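**White work surface**

A white work surface is a table or bench top finished in plain white, often set between pale walls or screens on several sides. Suppliers credit it with better light, easier cleaning and fewer mistakes. The evidence for the last of these is thin.

## Claims and doubts

The Skikenia catalogue lists 342 tops, most of them white, and says that a pale ground makes small parts easier to find. That is fair for dark parts. It is no help with white ones, a point the catalogue leaves out. Brendan Kavanagh's survey for Nimden, often quoted in favour of white, covered 2 workshops and had no darker bench to compare.

Cleaning is also oversold. Dirt shows sooner on white, so the top gets wiped more often, and this has been reported as if the finish itself were cleaner.

## Enclosed tables

Side walls are said to even out the light. They do cut glare from nearby windows, though they also limit reach, and shadows may still gather in the corners.
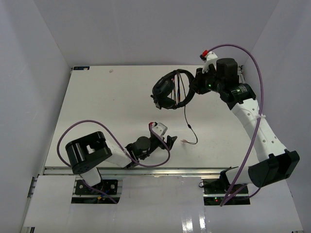 White tabletop between pale enclosure walls.

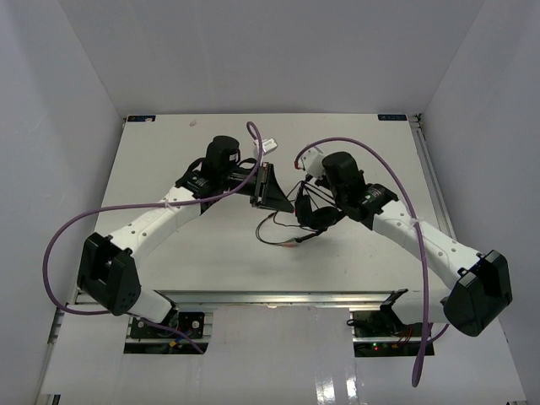

Fergal Doherty disputes the criticism of cleaning, arguing that a bench which gets wiped more often is a cleaner bench, whatever the reason for the wiping.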